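## 4. Laying out the play kitchen

Allow 24 minutes the first time. The Bineo set is suitable for one or two children at a table.

1. Wipe the tabletop with a damp cloth and let it dry.
2. Tip all the small parts into the storage bag and check them against the list on page 6. Report missing parts to the Hastwood service desk.
3. Push the tines of the dish rack into the round base until they stop moving. Do not force them – a tine that will not go in is usually upside down.
4. Put the vegetables in the basket, large ones first.
5. Fit the lid to the kettle, then swing the handle over it.
6. Stand the kettle where both children can reach it. Keep the basket to one side and the rack behind.

**Note:** The kettle is for pretend pouring only. It is not watertight and should not be filled.

**Caution:** Keep the set at least 160 cm from a real hob or heater. The plastic softens if it gets warm.

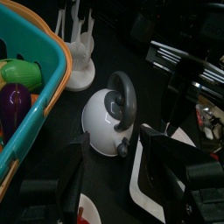
*Fig. 2. Kettle in the middle of the table, vegetable basket to one side, dish rack behind.*

7. Lay out the plates last. Small food pieces can go straight on them.

To pack away, work back from step 7 to step 4. The rack can stay assembled, but take the lid off the kettle before it goes in the bag.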